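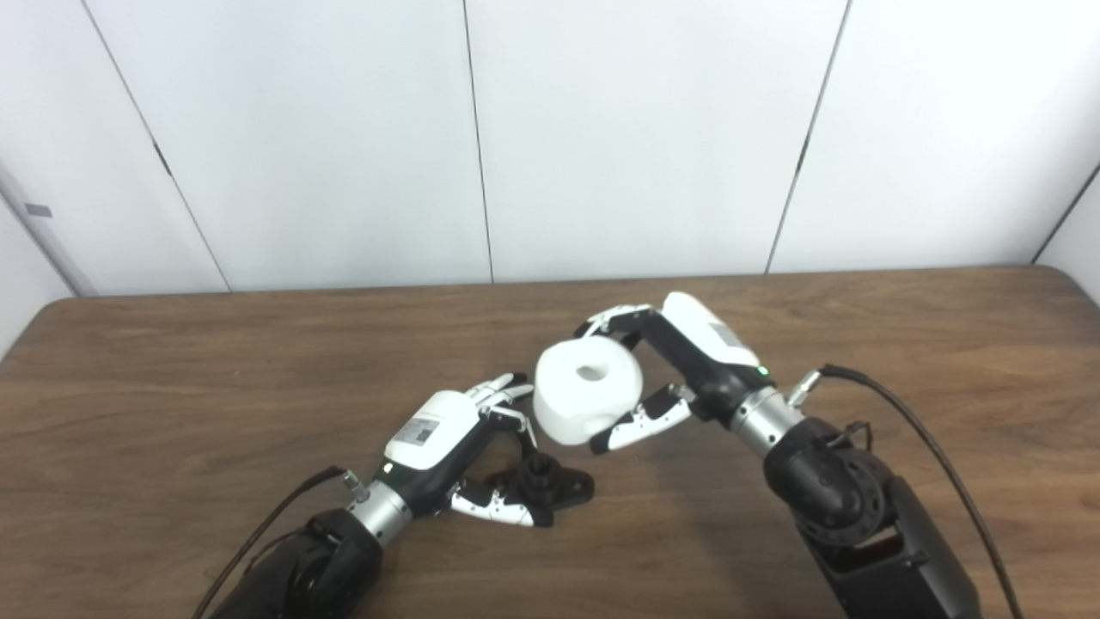

Both hands on the bench, white roll in the right one.

19th July. Spent most of the day on the equipment budget. Derek Hollis wants the final list before he signs anything, and he wants one list, with no maybes at the bottom. I had three maybes at the bottom, so that was the morning.

The arms and hands are paid for and stay where they are. The question is what we buy around them. Plingate quoted 914 for a set of spare fingers and a thumb, shipping extra. Damgaard is cheaper on the fingers but won't sell a thumb by itself, only the complete hand, and we can't afford another complete hand this year. I put Plingate down.

Cables next. Inger Þrastardóttir thinks we should have a full spare for every cable on the bench, with the connectors already on. I had only budgeted for the wire and planned to do the ends ourselves. She asked how many hours I spent on connectors in June and I didn't have a good answer. Changed it to 4 finished cables.
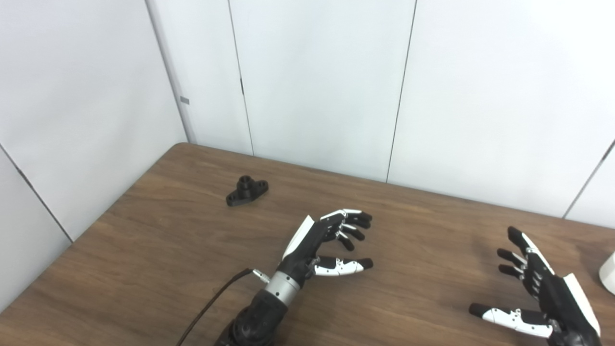

Then the question of small parts. We keep using whatever is lying around to test grips, and that was fine for the first weeks. Now Gunhild Bjarnason wants a proper set, the same pieces every time, so results from one month can be held against the next. Rounded things, flat things, things with a hole. She asked for 2000 to cover it. I think half would do if we make the black plastic pieces in house. We left it at the full amount, and whatever is left goes to spares.

Called Malou Dalsgaard about a second table. She says the Fadley one is six weeks out and the price goes up after the summer. I would still wait. If we get a second table we need more wall panels too, and then better lights, and the whole thing grows by a room. Put it on next year's sheet.

Left to do: get the shipping cost from Plingate in writing. Ask Bent Dalsgaard if the service contract covers the wrists or only the arms, as the wording is unclear and he was there when it was signed. Send Derek the list without the maybes.

Home by seven. Leftover soup.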